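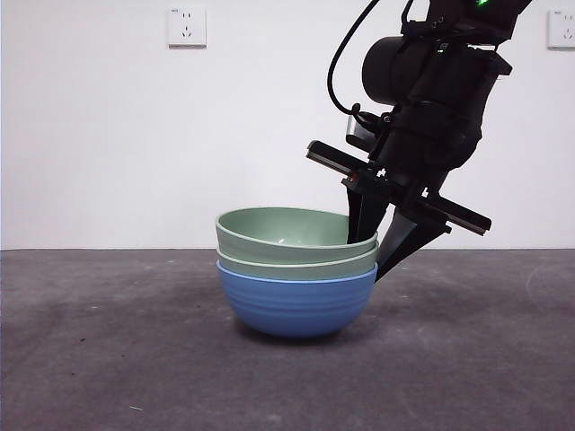
*Two sage-green bowls nested in a ridged blue one, Skitley open day, 11th March*

I have wanted to see round the Skivilo pottery and tableware works at Skitley for years, and every spring I manage to miss the open day by being away, or by reading the notice a week after it has all been packed up. This year I put it on the calendar in red pen, filled a flask, and set off so early that I was sitting in the car park with the radio on well before the gates were opened. No harm done. There is a very pleasant view over the canal from there, and a heron kept me company for most of it.

You go in through the old packing hall, which smells of cardboard and clay dust, and from there a painted line on the floor takes you round at your own pace. I do like a painted line! It goes through the clay store first, then past the forming benches and along beside the kilns, and there are people in aprons at most of the stops who are glad to be asked things. I asked rather a lot. The big kiln holds 415 cereal bowls when it is stacked well and fewer when it isn't, and the stacking is a proper skill, learnt over a couple of winters.

The part I'd come for was the bowls, of course. My mother had a set of the old Tralline range, the cream ones with the brown edge, and I still have one of them (chipped, and used for pegs). Tralline stopped years ago, but there is a cabinet of it in the corridor by the stairs, and I stood in front of that for longer than was polite to the family behind me.

What they make now is called Orellana, and the colours are softer than I had expected from the leaflet. I kept coming back to the green, a pale sage with a smooth matt inside, the sort of thing you could put porridge or plums in and either would look well. The blue one I liked for its shape as much as anything. It's deep and round in the body, with shallow ridges running round the outside in bands, and the rim is a slightly lighter blue than the rest. With a pair of the green ones sitting inside it you get only a thin stripe of the middle bowl showing between the other two, and I thought that was as pretty as any of them on their own.

I had never given much thought to how bowls stack, beyond grumbling when mine don't. The lady on the finishing bench told me they go through trial after trial on the curve of the inside before a new shape is passed, and that a bowl which grips its neighbour too tightly will be the one that gets broken in the washing-up. She had a shelf of rejects behind her, 38 of them, all perfectly good to my eye.

Tea was in the old drawing office upstairs, with a very decent cheese scone, and 221 steps there and back according to the little boy at the next table, who had counted them aloud.

The seconds shop is across the yard and I would go there first if I were doing it again, as the blue had nearly gone by the time I arrived. I came away with two greens and one blue, wrapped in newspaper and wedged under the passenger seat with my coat. Parking is free but the lower part gets muddy. The next open day is in April, and if you are coming by bus you want the 330, which stops right outside the gate.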